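量を集めれば賢くなる、という話をいつまで信じるのか

ロボットの学習データについて話を聞くと、たいてい最初に出てくるのは時間である。何時間分集めたか。次が本数で、何エピソードあるか。失敗をどう扱ったか、誰が操作したか、といった話は、こちらから聞かないとまず出てこない。聞いても「そのあたりは現場に任せています」で終わることがある。

スクンドネス(Skundness)という会社の説明会に出たのは3月のことだ。双腕のアームに人が手本を見せ、その記録から細かい組み付けや持ち替えを覚えさせるという事業で、資料の一枚目には大きな字で「70時間」とあった。二枚目には操作者が13人とあり、三枚目からはもう将来の市場の話になっていた。私は質疑の時間に、70時間のうち腕が物に触れていない時間はどれくらいか、と尋ねた。集計していない、という答えだった。

意地の悪い質問だったかもしれない。けれども、遠隔操作の記録を一度でも通しで見た人なら、同じことが気になるはずだ。操作者は迷う。つかむ前に手先の向きを直し、直しすぎて戻し、少し離れてやり直す。その迷いも手本として記録される。学習する側には、必要な動きとためらいの区別が書かれているわけではない。迷いの中に立て直しのこつが含まれているのだから残すべきだ、という意見があるのは知っているし、一理あると思う。ただ、残すと決めて残したのか、切るのが面倒で残ったのかは別の話だ。その違いを書き残している報告書を、私はほとんど読んだことがない。

作業そのものは、外から眺めるかぎりひどく地味である。

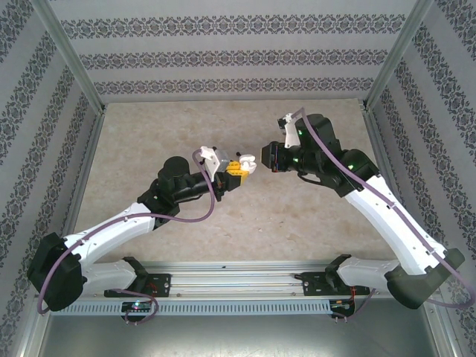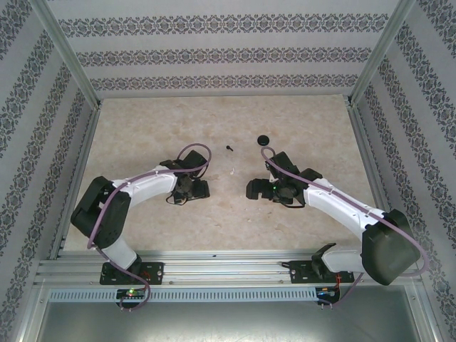
向かい合わせに据えた2本のアーム。1枚目では左の手先のすぐ先に白く丸みのある物があり、2枚目では台の上に黒い円盤と細いピン状の小物がある。

私がこの種の作業で気になるのは、背景の固さだ。壁は同じ、台も同じ、腕の付け根の位置も同じ。収集する側にとっては都合がよい。条件を揃えれば比較がしやすく、カメラの調整も一度で済む。しかし、揃えた条件の中で得た成功率は、揃えた条件の中の成功率でしかない。壁を別の柄に替えたら、台の色が変わったら、照明が夕方の窓明かりになったらどうなるのか。そこを試さないまま「汎用」という言葉を使うのは早すぎる。

この点で少し見方が変わったのは、収集の現場を長く見てきたスヴェンヤ・ラマース(Svenja Lammers)さんと話してからだ。彼女は以前、クドフ(Cudov)という計画で操作者の教育を受け持っていた。背景の柄など後からいくらでも替えられる、と彼女は言う。替えられないのは操作者の癖のほうで、物を右からつかむ人は一日じゅう右からつかむ。壁紙を何種類用意しても、右からつかむ記録が増えるだけだそうだ。

なるほど、と思った。同時に、それならなおさら総時間を看板にするのはおかしい、とも思った。右からつかむ記録が一時間増えることと、左からつかむ記録が初めて一件入ることの重みは、同じはずがない。ところが時間で数えれば、前者のほうがはるかに立派に見える。

小さな物を扱う課題では、さらに厄介なことが起きる。指先の幅より小さいような部品は、カメラから見ればほんの点である。手先が近づくと、その点は手先の陰に入る。操作者は、別の角度の映像や、直前に見た位置の記憶や、なんとなくの勘で補っている。記録に残るのは映像と関節の角度で、勘は残らない。人間が見えないものを補って動かした軌跡を、見えるものだけから再現しろと機械に求めている場面が、どのデータにも相当数混じっているのではないか。学習がうまくいかないとき、「データがまだ足りない」と言われる。足りないのは映っていない情報かもしれないのに、同じ撮り方の記録がまた積み増される。

もちろん反論はある。フレーリッヒ(Fröhlich)という小さな研究グループにいるラインホルト・アルバース(Reinhold Albers)さんは、私のこうした物言いをあまり好まない。外の人間はきれいなデータを求めすぎる、と彼は言う。何が効くかは集めてみるまでわからないし、選別の基準を先に決めれば、決めた人の思い込みがそのまま入る。だからまず雑に、大量に、というわけだ。彼のグループは8週間、ほとんど選別をせずに集め、その後で使い道を考えたという。

私はこの反論を軽く見るつもりはない。選別が思い込みを持ち込むというのは本当だろう。だが、選別しないことも一つの選び方である。操作者を誰にするか、どの物を台に置くか、何をもって一回の終わりとするか。録画ボタンを押す前に、思い込みはもうたっぷり入っている。アルバースさんにそう言うと、それは認める、と返ってきた。では記録に書いてありますか、と聞くと、物の一覧はある、と言う。操作者ごとの内訳と、途中で打ち切った回の扱いは、書いていないそうだ。

打ち切った回の扱いは、もっと問題にされてよい。落とした、挟み損ねた、腕どうしが当たりそうになって止めた。こういう回を捨てれば、残るのは上手にできた回だけになる。機械は上手にできている途中の状態しか知らず、一度ずれたら戻り方がわからない。逆に全部入れれば、失敗もまねる。どちらにするにしても、印をつけておけば後から選べる。印をつける手間は一回につき数秒で、その数秒が惜しまれている。

なぜ惜しまれるのかは、発注の仕方を見ればだいたい見当がつく。ウォムゲート(Womgate)という収集請負の業者の見積書を見せてもらったことがあるが、単価は時間あたりで、注釈は別料金の追加項目だった。業者を責める気はない。時間で買う客がいるから時間で売るのだ。しかしこの値付けだと、ゆっくり動かす操作者のほうが売上に貢献することになる。迷いの多い記録ほど長く、長いほど高い。買う側は高い金を払って、薄い手本を受け取る。

私が発注する立場なら、聞くことは3つある。物に触れている時間はどれだけか。操作者ごとに分けて学習させたとき、結果はどれだけ変わるか。打ち切った回は残っているか。答えられない相手とは、総時間の話をしても仕方がない。

先日、ラマースさんにこの原稿の下書きを読んでもらった。おおむね賛成だが一つ抜けている、と言われた。操作者の疲れである。午前の最初の記録と夕方の最後の記録では、同じ人でもつかみ方が変わるのに、時刻を学習の際に見ている例を彼女は知らないという。時刻なら、たいていのファイルに初めから入っている。スクンドネスの次の説明会では、それも聞いてみるつもりでいる。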